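Section 4: Setting up the bin and comparing two grippers

By now the arm is bolted down, the Trirnari controller is talking to it and you've worked through the first moves in Section 3. Good, because the fun part starts here! In this section you fit a gripper, lay out a bin of mixed objects, run a fair set of picks, then swap to a second gripper and do the whole thing again. By the end you'll have a results sheet that tells you far more about your two grippers than any spec page can.

We use the Kirnov finger gripper and the Fasine suction head throughout, but the steps are the same for any pair that fits the Cheung mounting plate.

4.1 Before you start

You will need:

The Cheung mounting plate, already fitted to the wrist (see 2.6)
Both grippers, with their own cables and finger or cup sets
A bin with a flat floor and firm sides
Bar clamps for the bin
Coloured tape for marking the table
A set of test objects (see 4.3)
The results sheet from the back of this guide, one copy for each gripper

CAUTION: Put the controller in hold and press the stop button before you touch the wrist, the gripper or anything in the bin. A paused program is not a safe state. The arm may move again as soon as a signal comes back.

CAUTION: Keep the handheld controls outside the reach of the arm, with their cables laid in loose loops. A cable pulled tight across the floor will trip someone sooner or later.

4.2 Fix the bin in place

1. Set the bin on the table so that the arm can reach all four inside corners without coming close to full stretch. Jog the arm by hand to each corner to check.

2. Clamp the bin at the corners. Tighten each clamp a little at a time, going from corner to corner, so the bin doesn't creep.

3. Push the bin firmly from the side. If it shifts at all, loosen everything and start again from step 1.

4. Mark its position on the table with tape crosses near the corners. If the bin gets knocked later on you can put it back in seconds.

5. Teach the four rim points and the floor point under Bin > Teach in the Trirnari menu. Save the bin under a name you'll recognise next month.

6. Add the clamps to the keep-out zones. It's very easy to forget them, as they weren't there when you taught the table.

Note: Shiny metal bins are lovely and tough, but they throw reflections. If you're using a camera to find objects, run Camera > Empty bin check before you put anything in. Smears of light on the walls often show up as false objects. Moving a lamp usually fixes more of them than changing the settings does.

4.3 Choose your test objects

This is my favourite bit, and people often rush it. A bin full of neat cardboard boxes will make nearly every gripper look wonderful! Go for variety, and raid the kitchen drawer and the toy box if you have to. A good set has something round, something long and thin, something hollow, something see-through, and at least one awkward thing with gaps and wheels or prongs on it.

Try to include an object that each gripper should find easy and one that you fully expect it to fail on. Failures are useful. Lerato Van Wyk, who wrote the first version of this section, used to keep a box of objects that had beaten her, and it's still the set we reach for first.

Leave out anything sharp, anything that leaks, and anything heavier than the lower of your two grippers' limits.

4.4 Fit the first gripper

1. With the controller in hold, line up the pin on the gripper with the notch in the Cheung plate and push until it seats.

2. Tighten the screws crosswise, first by hand and then with the key supplied.

3. Plug in the small connectors. They go in one way only, so if one resists, turn it round and don't force it.

4. Run the cables back along the arm and fasten them at the top of the wrist. Leave a generous loop there.

5. Release hold and turn the wrist slowly through its full range, both ways, watching the loop the whole time. It should open and close freely and never go tight, and it mustn't droop low enough to catch on the rim of the bin.

6. Enter the gripper's weight and length under Tool > New. Please don't skip this one. With the wrong weight the arm thinks it has hit something every time it speeds up.

7. Let the gripper open and close on its own for 15 minutes before the first scored pick. Stiff new joints loosen up a little in that time, and the early numbers are much steadier for it.

CAUTION: Fingers of the jointed kind can pinch at every joint as well as at the tips. Keep your hands well clear while step 7 is running.

4.5 Lay out the bin

Start with everything gathered towards the front wall, touching its neighbours. It's a harder layout than it looks, since a finger that wants to come down beside an object finds either the wall or the next object in its way. Lay one long item further back at a slant, with clear floor on both sides. That one gives the fingers a straightforward grip for comparison, and it shows you at once whether the wrist is turning to match the angle.

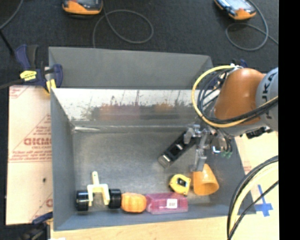 Floor Dierckx

A row against the wall like this one mixes all sorts of shapes: a yellow tape measure, a pink see-through box lying lengthwise, an orange cup on its side, a wheeled piece with a fork. I love a layout with a tipped cup in it. Fingers can pinch the rim or close around the body, and which of those your program picks tells you a lot about how it plans.

Once you're happy with the layout, do this:

1. Take a picture of the bin from above and print it, or keep it open on a screen beside you. You'll rebuild the layout from it before every round.

2. Write the name of each object on the results sheet, in order from left to right. Objects further back go at the end of the list.

3. Number the layout. Layout 1 goes with the first gripper and then again, unchanged, with the second.

Note: Small shifts matter. A box turned slightly away from the wall can go from impossible to easy. Check the picture each time, even when you're sure you remember.

4.6 Run the picks

1. Set the speed to the lowest setting for the first round, whatever the gripper. You can raise it later.

2. Set Pick > Wait to 3000 ms. This is how long the arm holds still after lifting, and it gives a poor grip time to let go over the bin, where a fall does no harm.

3. Press Start round. The arm tries each object once, in the order on your sheet, and puts it back near where it came from.

4. Mark each try on the sheet as held, slipped or missed. Held means it was still in the gripper at the end of the wait. Slipped means it left the floor and fell. Missed means it never left the floor.

5. Stop, press hold, rebuild the layout from the picture, and start the next round.

6. Do seven rounds with each gripper. Fewer than that and one lucky grab can swing the whole result.

CAUTION: If the gripper presses an object against the wall and the arm stops with code 23, don't press Resume. Put the controller in hold, jog straight up in small steps until the object is free, and then clear the code. Resuming sends the arm on along the same path, straight into the wall.

Note: Don't help! It's so tempting to nudge the cup over a bit when you can see the finger is going to clip it. Let it clip. Put a line in the remarks column and carry on.

4.7 Swap to the second gripper

1. Press hold, unplug the small connectors, and undo the screws while supporting the gripper with your other hand.

2. Fit the second gripper as in 4.4, all the way through, including the warm-up.

3. For the Fasine head, connect the air line last and listen for leaks before you start.

4. Load the matching tool in Tool > Select. The name should turn green at the top of the screen.

5. Rebuild Layout 1 and repeat 4.6.

Note: Suction cups and fingers go wrong in different places, so look at the objects one by one before you compare the totals. In our own trials the suction head was superb on flat lids and hopeless on anything ribbed, while the fingers had their worst time with flat things close to the wall. Sizwe Buthelezi got a big jump in his finger results by doing nothing more than swapping to the narrower tips, which are in the same bag as the spare screws.

4.8 If something isn't right

The arm stops partway down for no clear reason
Check the tool weight first, then the cable loop. A loop that catches feels just like a bump to the arm.

The fingers close above the object
The tool length is too long in the menu. Measure again from the face of the plate to the fingertips with the fingers closed.

The camera sees objects that aren't there
Run the empty bin check again. If the false objects move when you move a lamp, they're reflections.

The camera misses the see-through object
Raise Camera > Exposure by one step and try again. Labels and printed marks help a great deal, so turn the labelled side up for the first round.

Results drift over the day
Wipe the fingertips or cups with a dry cloth, and check the bin against its tape marks.

When both sheets are filled in, keep them with your layout picture. You'll need all of them for Section 5, where we turn the speed up and tip the objects in at random.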